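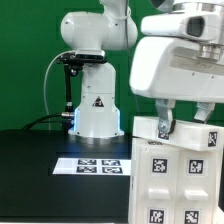
Dridell Family Fun Center — Operations Meeting, March

Chair: Selma Trajkovski
Started 9:15 a.m. Minutes of the February meeting approved with one spelling fix.

1. Attendance and passes
Paid visits in February came to 1,986. Weekday mornings are still slow. The toddler hour picked up after the start time moved to 10. Family pass renewals are behind last year and the front desk will start asking at checkout.

2. Mini golf
Hole 8 needs new carpet. Rasmont quoted for the one hole and for the full back nine. Agreed to do hole 8 now and look at the rest after summer. Two putter racks to be moved closer to the counter.

3. Birthday parties
More than 28 parties are booked for April. The second party room runs late on Saturdays and the next group ends up waiting in the hall. Agreed to leave a 20-minute gap between bookings. Pizza order cutoff moves to noon the day before. Vukčević will keep supplying the cakes at the current price.

4. Laser tag
Vests 3 and 11 are out for repair. Until they come back, games are capped at the lower number — front desk to tell groups when they call. Briefing video to be shortened.

5. Coupon book
Drideo wants our ad copy by the end of the month. Offer stays as buy one round of golf, get one free, not valid for parties. Selma to send the final wording.

6. Other business
Lost and found bin is full. Items older than a month go to the thrift store.
Snack bar asked for a second freezer. Held over to April.

Adjourned 10:40 a.m.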